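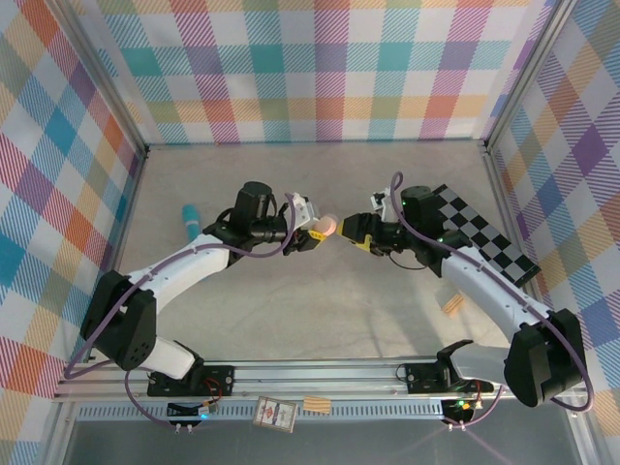
Washing and Storing Small Household Items
Darnham Household Advice Service – Kitchen and Laundry

General guidance

Residents are advised to sort small items by material before washing. Silicone, hard plastic and untreated rubber may be washed together at 40 degrees. Foam, cork and painted wood should be wiped with a damp cloth and left to air-dry on a rack.

Dish soap is sufficient for most purposes. For sticky residue left by labels, apply a little cooking oil, wait 30 minutes and wash as usual. Bleach should not be used on colored plastic – it dulls the surface and may leave it brittle.

Drawers and bins

Line shallow drawers with washable shelf paper cut slightly short of the edges. Items used daily belong at the front. Lids should be stored upright, in order of size, and any lid without a matching container should be recycled where local rules allow.
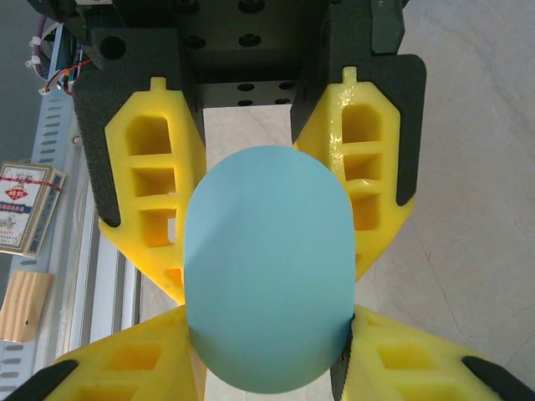 Removing odors

Place an open dish of baking soda in the cupboard overnight. Containers that have held onion or curry may be filled with warm water and a spoonful of white vinegar, then rinsed in the morning. Repeat if necessary.

Replacing worn items

Cracked containers should not be used for food. Cutting boards with deep grooves should be replaced or sanded – plastic boards cannot be sanded safely at home.

Text revised in January by Berenice Tovar. Printed copies are available at the Meireles Street office.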